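Open Day at Metel: Notes from the Software Floor

Metel opened its building to visitors on a Thursday in April, from 10 in the morning to 4 in the afternoon. I signed up for the software track, which skips the machine shop and spends the whole visit with the people who write the control and perception code. The group was small enough to fit around one desk. What follows is from my notes, in the order we saw things.

Arrival and the overview talk

The company is on the second floor of a former print works. Coffee was in the hallway, and the talk started on time. Metel builds software for small robot arms used in kitting and parts handling. It does not sell arms. Customers bring their own, and Metel supplies the layer between the camera and the motor commands.

There are three parts to that layer, each with its own name. Hollow is the perception service. Onu is the motion planner. Zodley is the tooling that records runs, replays them and compares one software version with another. The talk gave each of them the same amount of time, although most of the questions afterward were about Zodley.

One slide showed the path of a single pick request. A camera image goes to Hollow, Hollow returns a pose with a confidence value, and Onu turns that pose into a trajectory. The controller then runs the trajectory and reports back joint positions and motor current. Every message on that path is written to a log with a timestamp from the same clock. The presenter said the shared clock took longer to get right than the planner did. Before that, camera messages and joint messages drifted apart during long runs, and a replay could put the arm in a place it had never been.

Perception

The first stop was the Hollow desk. They had two monitors up, one with camera views and one with a terminal. The team works on what they call sparse scenes, where there is one item on a work surface and the software has to say what it is, where it is and which way it faces.

Sparse scenes sound easy, and I asked why they were worth the effort. The answer was that they are used to measure error. With one item out, any offset in the pose comes from the calibration, the camera model or the estimator, and there is no clutter to blame. They begin every release with sparse scenes and add clutter later.

Camera orientation came up next. Hollow does not assume that the top of an image is up. The mounting angle is stored in the calibration file, and the images are left as the sensor delivers them. An earlier version rotated images at load time. It worked until one customer's driver also rotated them, and the poses came back a quarter turn off. Now the rotation is applied once, to the pose, at the end. The views on the monitor were sideways, and it took me a few minutes to get used to reading them.

Most of the talk at this desk was about dark packaging. The box for an XL330-M288-T servo is one of the items they use: black, with DYNAMIXEL in white on the front and a white product label covering a good part of the same face. The label gives the estimator strong edges. The black areas give it much less, and against a dark background the outline of the box is the weak part of the fit. If the estimator locks onto the label alone, the position of the label is good and the position of the box depends on how well the model places the label on it.
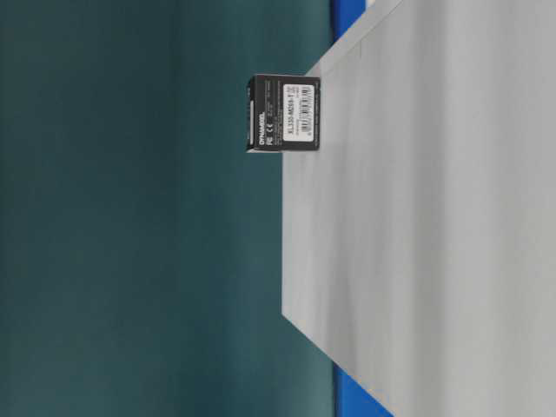

Planning near an edge

Onu has its own desk across the aisle. The planner takes the pose and a description of the workspace and searches for a path that stays clear of everything it knows about. Their demonstration was in simulation, and the subject was table edges.

An item close to the edge causes two problems. The first is that part of the free space around it lies past the tabletop, and older versions treated that space as unknown and refused to plan through it. The second is that a push in the wrong direction sends the item over. Onu now keeps a cost on contact direction. Near an edge, grasps that close parallel to the edge are cheap, and any approach with a push toward the drop is expensive. The operator can see the cost as a number beside each candidate.

We watched the planner rank candidates for a box-shaped item with the edge at different distances. At the closest setting it dropped all the approaches from the table side and kept those from above. Planning time was capped at 90 milliseconds. If no path is found by then, Onu returns a failure code and the last thing it ruled out, and the cell software decides whether to try again or call a person. I liked that the failure code was readable. It said which constraint blocked the path.

Somebody asked if learned planning would replace the search. They have tried a learned model for proposing the first candidates and kept it. The collision check is still ordinary geometry, and there are no plans to change it.

Logging and replay

Zodley was the last stop and had the longest session. It is a desktop application with a timeline across the bottom and panels above it for images, poses, joint data and text logs. You drag along the timeline and all the panels move together.

The regression set has 221 recorded runs. Each night the current builds of Hollow and Onu are run against all of them, and Zodley lists the ones where the output changed. A change is not counted as a failure until a person has looked at it. On the morning of our visit there were 7 on the list. We went through one, a shift in yaw that came from an updated edge filter. The new value was closer to the measured pose, so it was accepted and became the reference.

A few details from the session:

Logs are stored as plain files with an index, so they can be read without Zodley.
Calibration files are copied into every run.
A run can be trimmed, but the original is kept.
Replays can be started from the command line.

The search function is slow, and they said so. Looking up every run with a certain failure code took long enough for us to talk about something else. A rewrite of the index is planned for the summer.

Practical notes

Registration is through the company website and the software track fills first. Wear something warm, as the second floor is cold near the windows. There is no parking at the building, but the bus stop is across the street. Laptops are allowed, and the last half hour was set aside for opening sample logs on your own machine. The sample set works without a license. I brought a copy home and have the replay running on Linux, apart from the image panel, which still needs a codec I have not installed.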